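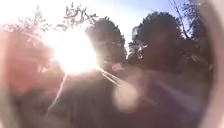 Figure 1. Low sun over the trees, seen from the robot, with part of its own body along the right side.

Field Robotics, Unit 6
Handout: notes on the Lulenitz open day

Read these before Wednesday's section. Bring the worksheet from Unit 5 as well, the one on sensor ranges, because we will need the table on the back.

1. What was shown

The open day at Lulenitz was in August, on the park grounds behind the Menzies building. The machine on show was the Ceklow, an outdoor robot meant to travel footpaths by itself and carry small loads between buildings. According to the leaflet it has covered more than 4000 miles of path. The leaflet does not say how many of those miles had a person walking next to it, and when I asked at the desk I was told the figure was "combined." Combined with what, I did not find out.

The demonstration had 2 parts. In the first, the robot followed a marked route and stopped at a gate. In the second, it was supposed to handle the same route without the markers. I saw both. The first went as planned. The second was shortened, and the presenter moved on to questions.

2. The light problem

Look at Figure 1 again. The sun is low and straight in the view, and the glare takes out most of the upper left. The two big tree crowns are still easy to pick out as dark shapes against the sky. Now try to find the path. I can't, and I have looked at it a good deal longer than a robot gets to. The lower half is dark and smeared, with pale streaks running across the upper part of it. There is a reddish blur on the left that may be foliage or may be something else close by. There is a small pinkish patch under the middle tree that could be a distant object or only a reflection.

For a person on a walk this is a nuisance. You squint, put up a hand, slow down. For a machine that decides where to go from camera views, the question is what it does with a view like this one. The possible answers are:

-- it knows the view is bad and slows or stops
-- it knows the view is bad and leans on other sensors
-- it does not know the view is bad

The leaflet has one line on this: "robust in all daylight conditions." Underline the word "all" in your copy. Then write down what test you would want to see before you let someone print it.

3. The success rate

The poster at the entrance said 100 percent of runs were completed at the Flerkitz site, out of 141. Before you are impressed, ask the usual things. What counts as a run? Who decides it is complete? If a helper nudges the robot off a curb, is that still a completed run? At what hours were they done? A set of runs made around noon under a gray sky tells you very little about late afternoon in clear weather.

I am not saying the number is false. I am saying I can't tell what it means, and neither could the people at the desk.

4. What I thought was good

The stop at the gate was smooth, and it was repeated when a visitor asked for it. The staff let people stand fairly close and did not hurry anyone. The load box is simple and easy to open. These are small things, but a lot of demonstrations fail at them.

5. For section

Work in pairs. Write half a page on each.

a) Take Figure 1 as the only input. List what you could say for sure about the ground ahead. Be strict -- "probably a path" does not count.

b) Design a test for low sun. Say where the robot faces, how many passes it makes, and what result would make you call it a failure. Decide on the failure result first.

c) Rewrite the "all daylight conditions" line so that you would be willing to sign it.

Hand in (b) on paper. The other two are for discussion.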